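Elstead Help Desk
Ticket 2411
Subject: Label printer prints everything 11 mm too low, but only after lunch
Opened by: Anahera Kerslake, Herside shop and online orders
Priority: Normal (requester selected "Urgent", then "Low", then "Urgent")
Status: Closed

Original request

Our Fomov label printer has started printing shipping labels 11 mm lower than it should. The bottom of the barcode lands on the next label, so each parcel goes out with three quarters of its own barcode and a quarter of somebody else's. The carrier has sent two back and been quite short with us on the phone.

Mornings are fine. It starts some time after lunch. I know how that sounds.

Tried so far: off and on, off and on for longer, new roll, old roll, cleaning the roller with the wipe from the little packet, speaking to it. Please help before the 4:30 pickup.

Anahera

Reply 1, support

Hi Anahera,

Thanks for the detail. A drift that's the same every time is usually a label size mismatch or a sensor that has lost track of the gap between labels. Please do the following:

Open the printer properties and check that the label size matches the roll.
With the printer off, hold down the feed button and switch it on. Let go when the light blinks twice. It will spit out a few blank labels and measure them.
Print the test page and tell me what offset it gives.

If it's a sensor problem the time of day shouldn't matter, so let's leave lunch to one side for now.

Reply 2, Anahera

Label size matches. Held the button, got the blinks, got five blank labels. The test page says offset 0. Printed 40 real labels straight after and every one was perfect. I was ready to write you a thank you note.

At 1:50 it went back to printing low. Test page now says offset 11. I would like lunch put back on the table.

Reply 3, support

Lunch is back on the table.

Could you send me the settings page (feed button, four blinks) once while it's behaving and once while it isn't? Also, does anyone else print to this unit? It shows up on our side as a shared printer.

Reply 4, Anahera

Both pages attached. They look the same to me except for a line near the bottom that says TOP ADJ, which is 0 on one and 11 on the other. Nobody here touched that. I didn't know we had one.

It's only shared with the Pomare laptop, the one we use for price tickets, and that hasn't been near the shipping bench all week. It lives in the front room where we set up the shelf displays.

Reply 5, support

That line is the whole problem. TOP ADJ is a stored setting. Something is writing 11 to it, and the printer is doing as it's told.

The laptop doesn't have to be near the printer to send it instructions, I'm sorry to say. Two questions. What time do the price tickets usually get printed? And which template do they use?

Reply 6, Anahera

After lunch.

Oh no.

The template is called TICKET NEW FINAL USE THIS. There is also a TICKET NEW FINAL, which we don't use, and a TICKET, which I'm told is the good one but has the old logo. Price tickets go to the little printer in the front room though, not to shipping. That's why I never thought of it.

Reply 7, support

They should go to the little printer. I've connected to the laptop (thanks for clicking Allow so quickly, most people make me wait through a phone call) and found this:

The default printer on the Pomare is the shipping Fomov.
TICKET NEW FINAL USE THIS has a top adjustment of 11 mm saved in it, and "store in printer" is ticked.
There are two copies of the template on the laptop. One is pointed at the front room printer. The other is pointed at the default.

When someone opens the second copy, it writes its adjustment to the default printer as it loads. It does this before you print anything. You then pick the front room printer in the dialog, your tickets come out nicely, and the shipping printer has been quietly ruined from across the building.

The button trick resets the value to 0, which is how you got your 40 good labels. Then somebody opened the ticket template again.

Reply 8, Anahera

I opened it. At 1:45. To do the tickets for the new shelf.

I have now been the cause of three tickets this year, counting the one with the mouse batteries.

What do I do about the 11 mm? The price tickets do need it, they have the hole for the string at the top. If you take it out we'll be punching through the price.

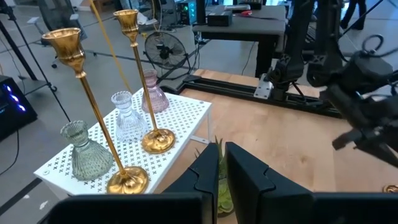
The price tickets for the new shelf come to one sheet, and I need them to keep the gap for the string hole. It's the candlestick shelf, so each of the two tall gold candlesticks gets one, and so does each little ribbed glass vase. The artificial succulent needs a ticket as well or people assume it comes free with something. The perforated metal stand is a fixture and is not for sale, although we have been asked. None of these will take a sticker without a fight, so string it is.

Reply 9, support

You can keep the gap. I've moved it out of the printer setting and into the layout itself, so the design now starts 11 mm down the ticket. On paper it looks identical. The printer doesn't get told anything.

Changes made on the Pomare laptop:

Default printer set to the front room unit.
"Let Windows manage my default printer" turned off. It had been helping.
Second copy of the template moved to a folder called Old Templates.
"Store in printer" unticked in all three remaining templates, including the good one with the old logo.

Changes made on the shipping Fomov:

TOP ADJ set to 0 and saved.
Stored settings locked. If anything tries to write to it now, it will beep once and carry on.

Please print a sheet of price tickets, then a shipping label straight after, and let me know.

Reply 10, Anahera

Tickets good, string holes clear of the price. Shipping label good. Opened and closed the template four times to see if I could break it. Couldn't. No beeps either.

We have a box of 800 shipping labels here, and I'd been working out how many I'd have to throw away. We'll use them after all, apart from the ones stuck to the side of the bench from testing.

One more thing while I have you: can TICKET NEW FINAL USE THIS be renamed to something sensible?

Reply 11, support

Renamed to Price Ticket. The shortcut on the desktop still has the old name, as I wasn't sure who else goes looking for it. Right click and rename when you're ready.

Closing this one. It will reopen by itself if you reply within 11 days.

Resolution code: Configuration, shared device
Root cause: Duplicate template writing top adjustment to default printer on load
Time of day dependency: Confirmed

Reply 12, Anahera

Thank you! Sorry if this reopens it.

Status changed: Reopened
Status changed: Closed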